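Linik puts its tidying gripper kit up for rent, but the big claims need checking

June 30, 2024

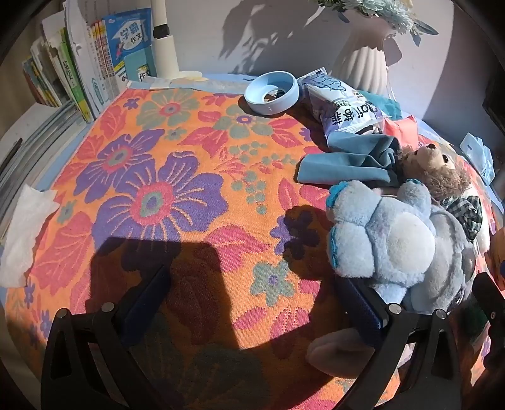 A hand-held Linik gripper over a table with two stuffed toys, a folded cloth and a row of books.

Linik, a small firm that sells tools for training household robots, has started renting out its hand-held gripper kit by the month. The price is $200 per unit, and the firm says a customer can go from opening the box to having a robot that clears a table in 10 days.

That second part is hard to take at face value. Linik has shown the kit in use on home tabletops, and it has put up a short guide for new customers. It has not published a success rate for any robot trained with it, on a table or anywhere else.

The kit works the way most of its rivals do. A person holds the gripper, picks things up and puts them down, and a camera on the tool records the job. The recordings are then used to teach a robot arm fitted with the same kind of jaws. Linik's version has two black jaws with dark blue pads, and the rent covers the tool, the software and what the firm calls "a starter set" of 800 recordings made by its own staff.

Kirsty Urquhart, who runs sales at Linik, said the starter set is what makes the short schedule possible. "Most customers are only adding their own rooms and their own objects on top of what we give them," she said. Asked how many customers had finished inside the promised time, she said the firm was "still collecting that."

Two have tried since May. Nasance, which makes shelving for small shops, said it had gotten usable recordings out of its rental but had not yet put anything on a robot. The other customer did not want to be named or to comment.

Eilidh Menzies, an engineer at the testing shop Innes, has had a kit on her bench for a month and paid for it herself. She likes the tool. The jaws close evenly, she said, and new people on her team were comfortable with it inside an hour. She is less sure about the starter set.

"A lot of it is soft toys and folded cloth, and those forgive a bad grip," Menzies said. "Give me crinkly plastic packets. Give me a thin book out of the middle of a row. I went looking for those and found very few where the thing got picked up cleanly."

She also questioned the light. Many of the recordings she watched were made in strong sun, with hard shadows across the table, and she said a robot that learns in one kind of light can do badly in another. Linik said users should record at different times of day. The guide gives that one line.

There is the cost to think about, too. The monthly rent does not include a robot arm, and Linik's jaws fit only one arm so far, the Enen, which is sold separately. Customers who own something else will need an adapter. Linik said one is planned but gave no price or date.

Rentals run for at least 2 months. Returns are accepted in the first week, less shipping, and customers keep any recordings they have made. Urquhart said test results would be posted "when we have enough of them to be fair," and did not say how many that would be.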